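Stenditz Players
Minutes of the production meeting, 30/12/2011

Present: Santino Iturra (chair), M. Sundqvist, R. Pruner, T. Illard, D. Pruner (minutes)
Absent: none

1. Minutes of the last meeting
Approved with one correction. The fall comedy ran six nights, not five.

2. December show
Total attendance was 859. The last matinee sold all 106 seats. Program sales were lower than last year, and R. Pruner will bring the final figure next time. Two patrons wrote to say the second act was hard to hear from the back row.

3. Spring play
Santino reported that the rights for the two-person drama have been applied for. No answer yet. If they are refused, we go with the one-act evening. Auditions will be held either way. T. Illard asked that both parts be open to anyone, and this was agreed.

4. Budget
A limit of $2,000 was set for the spring play, with $200 of that for costumes. M. Sundqvist thought the costume money was too low for a period piece. Santino said we could borrow from stock. Left as is, four in favor, one against.

5. Lighting
The dimmer on the left side still trips. T. Illard to get a price for repair before the set goes up.

6. Other business
Scripts from the December show are still out. Please return them to R. Pruner, unmarked if possible. D. Pruner will update the phone list.

Next meeting to be set once we hear about the rights.

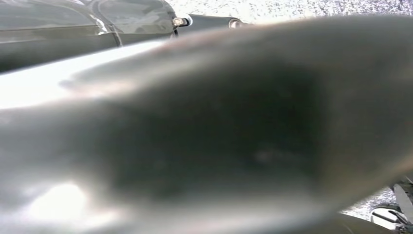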